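Compact Storage for a Small Kitchen Counter: Layout Study
Course project report, Group 3
Wing-yan Tsang, Ming-te Tsai, Yi-chun Kan
Advisor: Yung-ching Yu
Submitted Wednesday, February 19, 2025

1. Purpose

The project examined how everyday kitchen items can be stored on a single tabletop without wall shelves or hanging rails. The starting point was a complaint common to small rental kitchens: the counter is used for storage and for food preparation at once, and items placed at the back are reached only by moving those at the front.

The question was limited to placement. Cost, cleaning and appearance were left out, except where they affected the choice of an item.

2. Items in the layout

The layout uses open storage for things handled every day and closed storage for things that should stay out of the way of splashes and crumbs. The open items are a wooden mug tree with a square base, a wooden dish rack that holds plates upright, and a round wicker basket for produce. Closed storage is a light wooden cabinet with one drawer and a black bar handle. A toaster oven takes up one side of the work area and was treated as fixed, as it is the item a household is least likely to move.
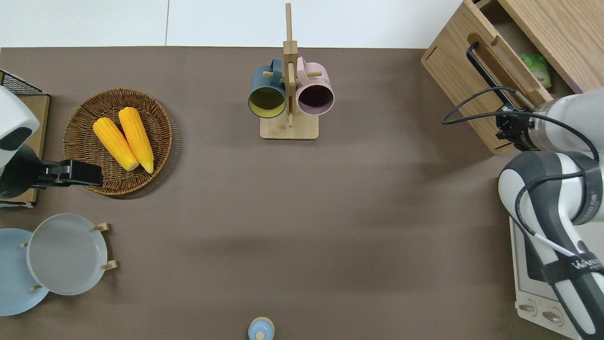
Plates were stored on edge because a stack has to be lifted to get at the lower plates. An upright rack lets any plate be taken by its rim, but it needs clear space above it. The mug tree follows the same logic. Each mug hangs by its handle from its own peg and can be removed without touching the other, and the footprint is that of the base plus whatever the mugs overhang.

The basket was filled with corn for the study. Corn was picked as a long item that does not pack well into a round container. Laid side by side on a diagonal, the cobs fit within the rim. Smaller produce was not tested.

3. Placement rules

The group wrote its rules before setting out the table, then revised them after the first session in November. The revised rules were as follows.

Rule 1. The drawer must open over clear table. Nothing taller than the drawer front may stand in its path.

Rule 2. The mug tree stands away from the walls so that it can be approached from either side. Mugs hang on opposite sides of the post for balance.

Rule 3. The dish rack and the drawer are kept on opposite sides of the mug tree, so that one hand can put a plate away while the other is at the drawer.
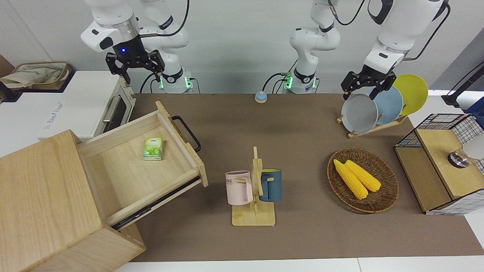
4. Drawer

The drawer holds one small green-and-white packet. Keeping a single item in it was a deliberate choice. An early version of the plan assigned the drawer to cutlery, but loose cutlery shifts when a drawer is pulled and would have needed a divider, and the divider would have become a separate design task.

The bar handle was preferred to a round knob. It can be hooked with the fingers from above, which suits a low cabinet standing on a tabletop. The drawer can also be moved by its top front edge. For a user standing over the table, this is often the nearer point.
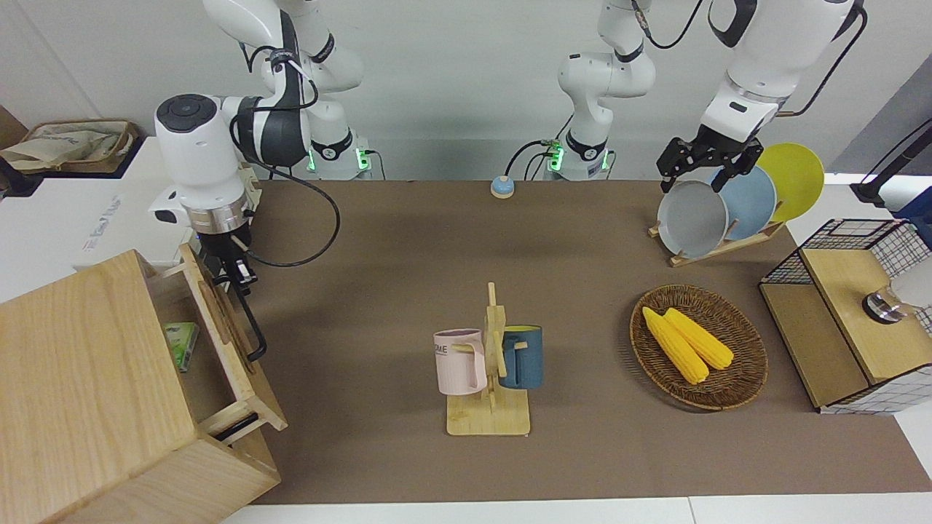 A partly open drawer is an obstruction in its own right. It takes up table surface that the plan counts as free, and it narrows the approach to the mug tree. The plan drawing therefore shows the drawer twice, closed and fully extended, and the usable area was calculated from the extended position. The result was 2859 square centimeters. Cheuk-hei Fung checked the calculation independently and found one error in the cabinet offset, corrected in this version.

5. Dish rack

The rack is made of light wood with upright supports. In the final layout it holds a gray plate, a light blue plate and a yellow plate, staggered from front to back. The different colors made it easier to refer to single plates in the session notes. The gap between neighboring plates should admit fingertips at the rim. Where it does not, users tend to pull two plates together.
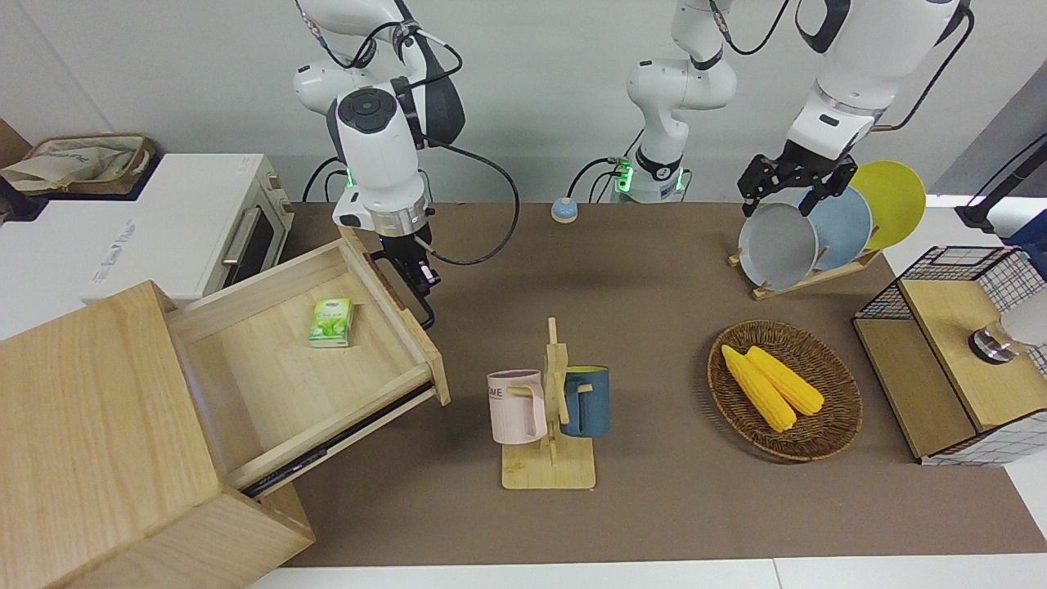

6. Limitations

The layout was worked out on one table and with one set of items. A shallower counter would force the mug tree closer to the wall and break Rule 2. Rule 3 assumes that both hands are free. The plates were not sorted by size, and the rack was not tried with bowls.

7. Further work

The next version should add a second drawer below the first and repeat the area calculation with both extended. A mug tree with a heavier base should also be compared with the present one, using a single mug on one side.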